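Home | Guides | Tooling | Perception | About

Time-syncing two hand grippers and a head camera
By Zoila Tello, August

Quick one because I keep getting asked. You have a head camera, a left gripper, a right gripper. Three streams, three clocks. You want one episode file where row N means the same moment everywhere. We use Viton for recording and a small script called Andow for the alignment. Any recorder with raw timestamps will do.

1. Set the rates first. Head camera at 30 fps. Gripper encoders at 144 Hz. Don't try to make them equal, you'll resample later anyway.

2. Save two timestamps per message. Device time and host arrival time. Both. If you only keep arrival time you are measuring your USB hub.

3. Start with a sync gesture. Hands in view, close both grippers fully, open, close again. Fast. It gives a sharp edge in the encoder trace and something you can find in the video.

4. Find the offset. In Andow:

andow offset --ref head --streams left,right --window 9

Window is in seconds. It looks for the double close in each stream and prints one offset per gripper in ms. Write them down. If left and right disagree by more than 30 ms, stop and check the cables before recording anything else.

5. Resample to the camera. Linear for jaw width, slerp for orientation. NOT linear on quaternions, I did that for a whole week and the wrist poses were garbage.

andow resample --to head --pose slerp --width linear

6. Check drift. Do the gesture again at the end of the episode, run offset again, compare. Fixed offset = fine. Growing offset = clocks running at diffrent speeds, so fit a line through both points and pass --drift.

7. Scrub through it by eye. Open the episode in the viewer, step frame by frame, keep the width plot underneath. Pick a moment when a jaw starts to close and see if the curve moves on the same frame. Small objects near the jaws are best for this, big ones hide the contact. 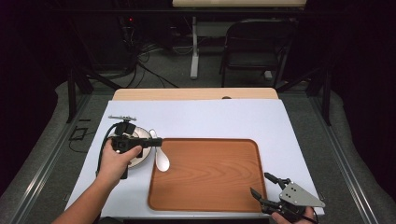

Head view, both grippers over the board. Spoon, dish and tray task.

If the curve leads the video, your camera timestamp is probably end of exposure plus transfer. Subtract it in the config (camera_latency_ms), dont touch the gripper offsets.

8. Export. Keep the raw files too. You will want to redo step 5 at some point.

Comments

Jhosep Rengifo: Does --drift work if I forgot the gesture at the end?

Zoila Tello: No, needs two points. Any hard close you can see on video works tho, pass its time with --mark.

illow_user: slerp flips sign on me halfway thru, fix was to check the dot product and negate. maybe add to step 5

Zoila Tello: Good catch, will add.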